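Laundry Room Tips I Picked Up at a Robot Open Day
Posted 3/4/21 in Closets & Laundry

I went to the Brindik open day in Arncombe for the free parking and the promise of a heated building. I came home with a tote bag, a sore neck from looking politely at ceilings, and more opinions about hangers than a grown adult should have.

Brindik makes gripping tools. Some go on the end of a robot arm and some are held in the hand, and the theme this time was household chores. Saulius Kuusk ran the demonstration. He has the patience of a man who has watched a machine fail to pick up a sock 1,836 times, which was the number on the whiteboard behind him. Next to it was the number of successes, 597. He left both up all afternoon, and I liked him for it.

Now for the useful part. A gripper is a very slow, very literal pair of hands, and watching one handle laundry gear shows you every lazy thing you do with your own.

Grab plastic hangers by the stem. I have always yanked mine by whatever loop was closest, and I have a drawer of broken hooks to prove it. Saulius had the jaws close on the flat part in the middle and leave the curly parts alone. I've been doing the same since, and the drawer has stopped filling up. 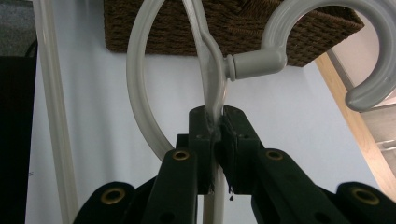
Do you need a robot to keep a laundry room in order?

You need a shelf, a basket and somewhere to hang the wet things. The cheapest gripper on the Brindik price sheet was $1,356, and for that money I would expect it to ask how my day went.

Keep hooks facing the same way. A machine gets badly confused when half the hangers on a rail point forward and half point back. So does my husband. Turn them all one direction when you put them away and you can lift off a whole armful at once.

Leave a gap. The people at the demo kept saying "approach," meaning room for the fingers to get in before they close. My own rail was packed so tight that taking out one shirt brought down 2 others. I moved the winter coats to the hall closet and the problem went with them.

Wipe things before you grip them. Lint plus fabric softener makes a film, and plastic with a film on it slides. A cloth with a drop of dish soap does the job on hangers, clothespins and the handle of the iron. Let them dry before they go anywhere near a white shirt.

Don't squeeze. Saulius let us each try closing a gripper on an empty yogurt cup, and I crushed mine flat in front of a child who had done it perfectly. Cheap clothespins do the same thing to knitwear. Fold the sweater over the bar, or lay it on a towel.

There was also a talk on the Enlow folding table, which I missed because the line for coffee was long, and a handout on the Chang method for sorting towels, which I have read twice. As far as I can tell it is "put the big ones at the bottom."

They are doing another one in July, with dishes. I have offered to bring my own mugs, the ones I don't care for.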